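Moving house, the internet part

14/04/2018

So we're in. Mostly. Boxes up the hallway, the kettle found, the good knives still missing. Brirkton is lovely and quiet and has a bakery that shuts at 2, which I keep forgetting and then standing outside it like a fool.

Was going to write about the garden but I've spent the whole week on the phone so you get that instead.

We'd been with Kuvura at the old place for years. Never a problem. Rang them a month before the move, gave the new address, nice bloke said all good, it'll just carry over. Lovely. Wrote it on the list, ticked it off. First night in the new place - nothing. Little light on the modem blinking away. Gave it a day, as you do. Still nothing.

Rang. Forty-odd minutes of pan flute. Turns out they don't service our street and never have. The other side of the creek, yes. Our side, no. Why did the nice bloke say yes then? No record of the nice bloke. They did have a record of me owing an early exit fee though, that was on the screen straight away.

I was not my best self on that call. Sorry to whoever you were.

Next door is Malte Reinholz, retired, grows the most enormous silverbeet, came over with a bag of it on day 3 and asked how we were settling in. I told him at some length. He said everybody on this side is with Tevix and to ask for the colour-coded sheet, because there's a cheaper plan that isn't on the website. Asked for the sheet. There is a sheet! The cheaper plan is the green one. It's got less data than we had but we never used what we had, I checked the old bills and we were paying for a heap of nothing.

Small rant. Why is the exit fee always bigger than teh thing you're exiting. I've written to Kuvura to complain, a real letter with a stamp. Felt about ninety. Will report back, don't hold your breath.

Meanwhile I'm posting this from the library on Eichhorn Street, which has free wifi and a heater and a lady who lets you bring in a coffee if it has a lid. Have read 2 whole novels while waiting for emails to load. The kids think it's the end of civilisation. They've played cards, they've had an argument about cards, they've made a fort out of the boxes I was meant to be unpacking, so that's the study gone untill further notice.

Tevix are booked to come and do the line. They gave me a window of eight till five which isn't a window, it's a day. If it slips again we might not be properly sorted before July and I will be living at the library full time.

Right, they're flicking the lights. Silverbeet recipes in the comments please, we've still got most of the bag.

We use cookies to improve your experience on this site. By continuing to browse you agree to our use of cookies. OK 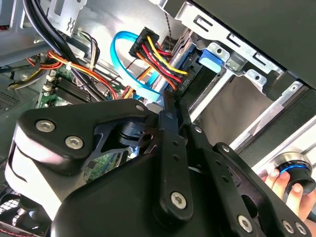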